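Stina apprend à saisir en nous regardant faire, et à se méfier de nous

11 juillet 2025

L'équipe de robotique de Mernside a publié ses résultats sur Stina, une méthode d'apprentissage de la préhension à partir de démonstrations humaines. Le principe est connu : des gens ramassent des objets avec une pince tenue à la main, la caméra fixée dessus enregistre, et un réseau tâche d'en tirer une règle de conduite. La nouveauté tient au tri. Stina accorde moins de poids aux démonstrations qu'elle juge maladroites, ce qui a dû faire plaisir aux démonstrateurs.

Le corpus compte 4000 prises, récoltées depuis mars sur des tables en bois clair. Chaque séquence démarre pince ouverte au-dessus du plateau et s'achève quand l'objet est reposé, ou quand l'opérateur renonce. Les renoncements ont été conservés. L'article leur consacre une annexe entière, la plus vivante du lot. 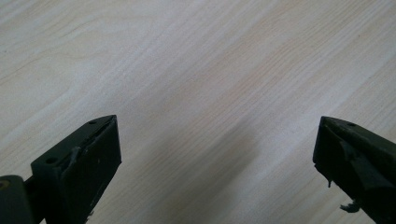

Le tri se fait sans étiquettes. Un premier modèle essaie de prédire la suite de chaque geste ; lorsqu'il se trompe trop, le geste est tenu pour hésitant et son influence baisse. On pouvait craindre qu'il écarte aussi les gestes simplement rares. Il le fait, un peu, et les auteurs le reconnaissent dans une note de bas de page composée en très petits caractères.

À l'arrivée, avec un nombre égal de démonstrations, Stina rate 6 saisies sur cent, contre 19 pour la version qui avale tout sans discernement. Les essais ont été menés sur un bras Prudeck, avec quatre familles d'objets, dont celle des petites pièces brillantes, redoutée de tous les laboratoires qui travaillent avec des caméras.

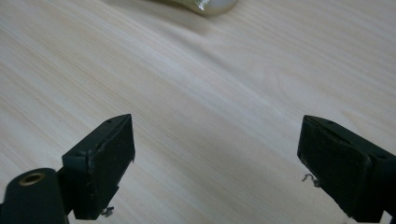
Reste la question de l'usure, que les articles du domaine évoquent d'ordinaire avec la discrétion réservée aux maladies de famille. Une pince qui sert beaucoup s'abîme et change d'aspect, et le réseau, qui la voit sur chaque image, peut finir par s'intéresser à elle plus qu'à l'objet. Des doigts noirs éraflés, un bout de fil argenté recourbé qui dépasse de chacun, voilà qui occupe le bas de l'image bien plus sûrement qu'un objet à demi sorti du champ, tout en haut. Masquer les doigts à l'entraînement améliore un peu les choses sur les séquences tardives, sans que l'équipe sache bien dire pourquoi le gain disparaît sur les premières.

Le code est annoncé sur le dépôt Yin, celui du laboratoire, « prochainement ». Le précédent jeu de données de Mernside portait la même mention.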